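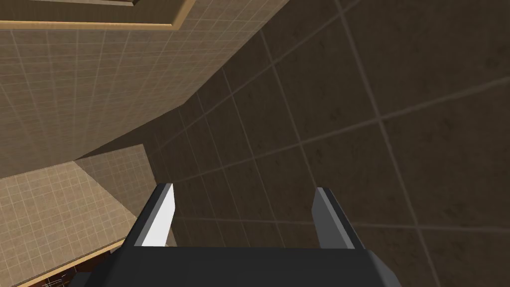

Gorazd Ivanov

Somunitz Targets: a table of corporate sustainability pledges

README, last edited Saturday, June 4, 2022

What you get

One CSV file, 600 rows, one pledge per row. Each pledge was copied from a public report or company web page, with the wording left alone. There is also a short notes file, which you should read before you make a chart out of any of this.

Columns

pledge_id: a number and nothing more. Gaps are rows we threw out.
text: the pledge as published.
sector: one of 14. The sectors are ours and I don't love them. "Other" is too big.
base_year: blank if the company didn't give one. Many didn't.
target_year: the latest is 2047, and I would like to meet the person who has to answer for it.
scope: what the pledge says it covers. If it says "our operations," that is what we wrote down. We did not guess whether suppliers were included.
label: science-based, context-based, net positive and so on, only where the company used the label itself.
threshold: yes or no. Yes means the text names an outside limit, such as a river's yearly flow, and says what share of it the company thinks it may use.

How it was coded

Trevor Hebden and I each read every row. Where we disagreed, the row went into the notes file with both readings. Most of the fights were over threshold. Trevor is more generous than I am – he will accept "in line with planetary limits" if a number is somewhere nearby. I won't. The column in this version follows the stricter reading.

What it can't tell you

Whether anyone kept a pledge. There is no performance data here, and a row marked "net positive" is only proof that somebody typed those words. Please don't rank companies with it. An early user at Lodton did, and the firm with the vaguest language came out on top.

Big firms that publish in English are overcounted. Pledges dropped without notice are probably undercounted, as old reports tend to vanish from websites.

Versions

Version 2 merges the Horrocks list and removes duplicates. The Faden water pledges are still waiting on a second reading and are left out.

Corrections are welcome if they come with a page number.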